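Trostunach folding set, README

Hi, and thanks for grabbing this. I'm Tegwen Price, and I put this set together to settle an argument with Shayne Whitelaw over which finger pads we should keep on our hand-held grippers. Shayne likes the stiff ones. I like the soft ones. We're still arguing, but now we have data!

What you get is 312 episodes of people handling laundry at home - shirts and towels mostly, on beds and sofas, wherever folks normally do it. Each episode is one recording with the video, the gripper opening and the pose track. I wanted real bedrooms with real daylight because our bench at Arstead has one boring gray surface and everything looks good on it.

Most people worked with 2 grippers, one in each hand, and each gripper has its own camera looking out over the fingers. The streams are saved separately, so you'll need to line them up by timestamp (the script in tools/ does it, and it's slow, sorry).

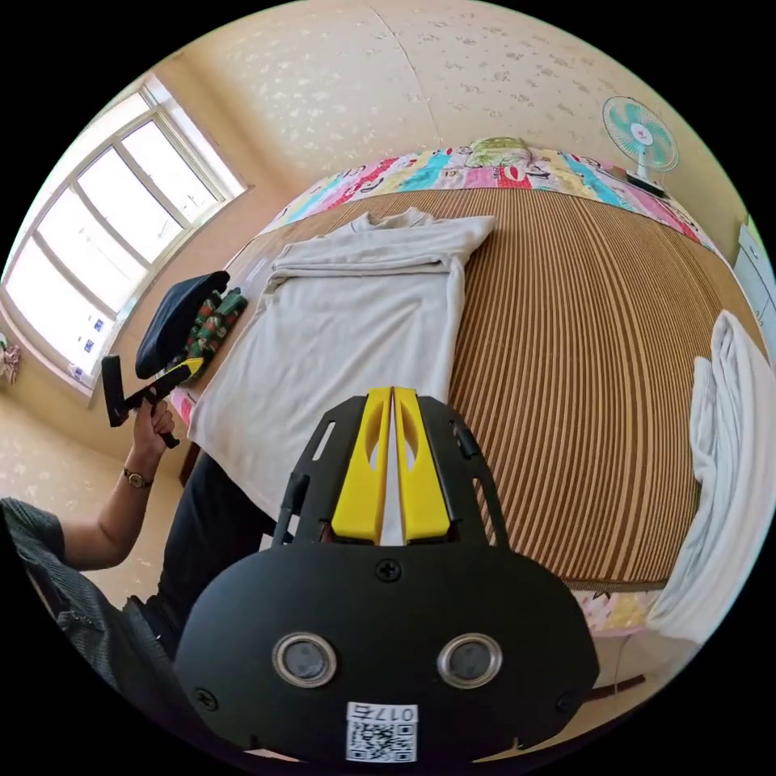 Cloth is a rough test for fingers. A T-shirt lying flat gives you almost nothing to grab, so you end up pressing down and pinching up a ridge, and that's where the two pad types feel really different in the hand. Stiff pads pinch a single layer better for me. Soft pads slide less once you've got hold of something thick, like a towel. Ebenezer Quaye tried both and says the trigger spring matters more than either of them, and he may well be right - we only had one spring, so you can't check that here.

Known problems:

Striped and patterned bedding sometimes confuses the pose tracker. Look at the track_ok column before you train on anything.

Bright windows wash out the first second or so of some videos while the exposure settles.

Pad type was typed in by hand. Darlene Penner found a few wrong labels in March and fixed them, so please use the v2 index.

Loading is the same as for our Lirnel set. If memory is tight, set the chunk size to 100; I use 1000 on the big machine. Bug reports go in the tracker, and Darlene reads them all.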